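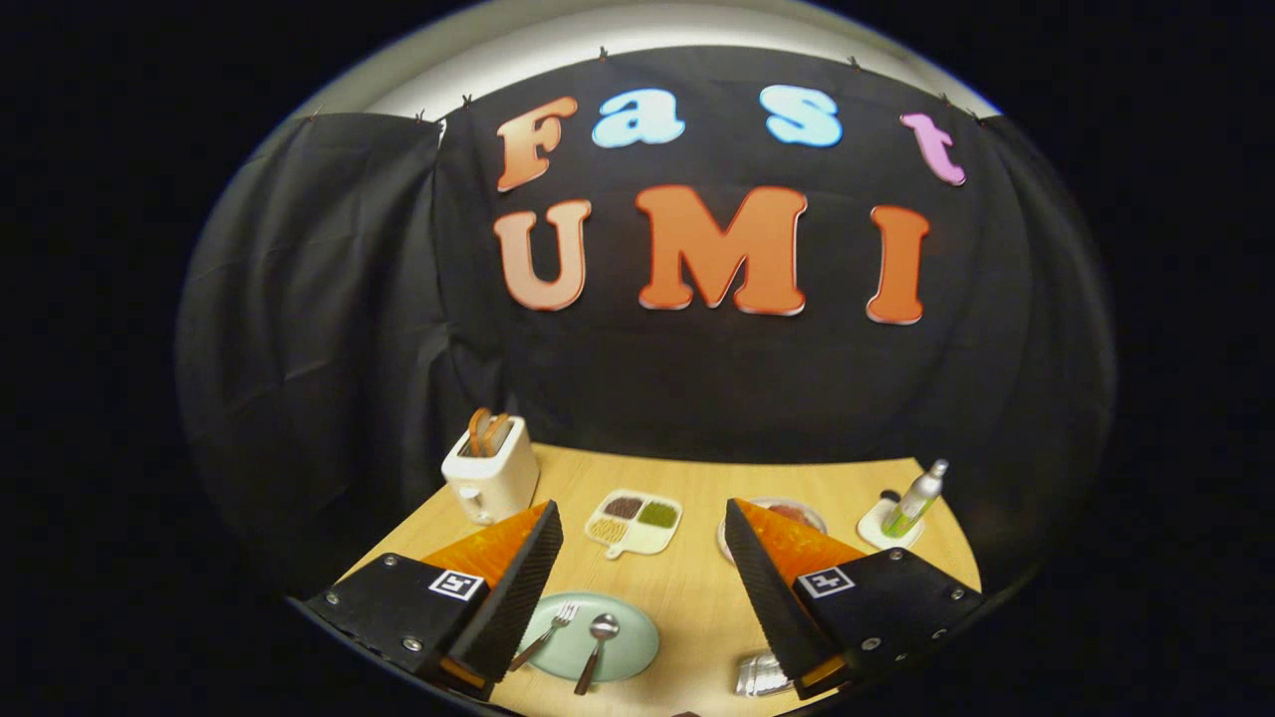
Vue de la caméra embarquée sur une pince manuelle : table en bois, fond noir, couverts posés sur une assiette vert pâle.

Budgéter un poste de collecte à pince manuelle

Cette fiche porte sur le chiffrage d'un poste de démonstration avant l'achat du bras. Elle s'adresse aux petites équipes qui veulent enregistrer des tâches de table et reporter la dépense du manipulateur à l'exercice suivant.

1. Fixer le périmètre
Rédiger la liste des tâches avant toute demande de devis. Une tâche qui demande de saisir une fourchette n'impose pas la même ouverture de mors qu'un bol ou un flacon pulvérisateur. Noter pour chaque objet la largeur maximale de prise et la masse à vide.

2. Séparer trois lignes
Ligne A, pince : boîtier, mors, patins souples, visserie, marqueurs imprimés.
Ligne B, acquisition : caméra grand-angle, cartes mémoire, batteries, poste de traitement.
Ligne C, décor : table, tissu de fond, attaches, vaisselle, accessoires.
La ligne C est souvent oubliée dans les dossiers. Chez Lukano, elle a été arrêtée à 198 € pour un poste, tissu noir compris.

3. Comparer les offres
Demander un prix par pince et un prix par lot de patins. Les patins sont des consommables ; prévoir deux jeux de rechange par pince. Pour le projet Kunden, l'offre de Flirneo s'élevait à 1724 € HT, lignes A et B réunies, sans le poste de traitement. Celle de Berhe excluait la caméra et n'a pas pu être comparée en l'état. Exiger le même découpage de tous les fournisseurs.

4. Vérifier avant commande
- Champ de la caméra : les deux doigts et l'objet à saisir doivent rester visibles ensemble.
- Marqueurs : face plane, lisible sur toute la course des mors.
- Fond : tissu mat, plus large que la table. Quelques plis sont tolérés.
- Objets transparents : les reflets du verre compliquent le suivi. Chiffrer un éclairage diffus si la liste en contient.
- Pièces détachées : référence et délai écrits sur le devis.

5. Prévoir la suite
Le bras n'entre pas dans ce budget, mais sa bride de montage doit être connue dès maintenant. Une pince manuelle dont les mors ne se transposent pas sur le robot oblige à racheter la ligne A. Joindre le plan de la bride à la demande de devis, puis faire confirmer la compatibilité par écrit.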